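Perception and Planning for Arms, notes wk 4
C. Villalba's section. January 30, 2023

Picking up from last time: pose estimate -> grasp candidates -> motion plan. We stopped at the collision check.

Recap, quick
- The planner does not know what a cupboard is. It gets a world model (boxes, meshes, maybe a voxel grid) and a list of pairs to check.
- Self collision pairs come from the config file. Don't edit by hand, run the script.
- Anything missing from the world model gets driven through. In sim you see it as a jump in contact force. On hardware you hear it.

Attached objects
Once the gripper closes, the object has to leave the world list and join the robot. If you forget, one of two things: planner refuses to move at all (start state in collision with the thing it's holding), or it moves happily and clips the object on the shelf edge. Most of the lab 2 bug reports were the second one.

Order matters: close, confirm finger width, attach, THEN plan the lift. On release: open, detach, add the object back at its new pose, retreat.

Kitchen task in Preden
Goal is bowl to shelf. Three phases, lift / transit / place. Transit is free space so use the sampling planner, 3,000 iterations max, if it hasn't found a path by then it's usually the goal that is bad. Place is a straight line move, short steps, no sampling.
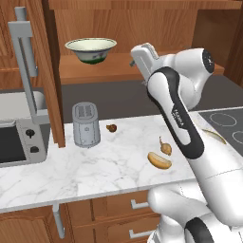
Common failures in the place phase:
1. IK solution exists but elbow is folded the wrong way, next step has no solution. Seed IK with the previous joint state.
2. Goal height taken from object center insted of the base. Bowl ends up inside the shelf board.
3. Padding too big. Default is 2 cm on everything, too much near the cabinets. Turn it down for the shelf only.

Controller note: the planner outputs waypoints, not torques. Time parametrization is a seperate step. Skip it and tracking error looks like a perception bug, which cost two groups a whole session in October.

For next time
Read the Otance planner docs, section on constraints. Run the place task 14 times with different seeds, save the logs, bring the worst one. Groups on the Ullell branch need to pull first, the attach call changed its argument order.

Questions to Cristóbal Villalba, after lab pls, not during.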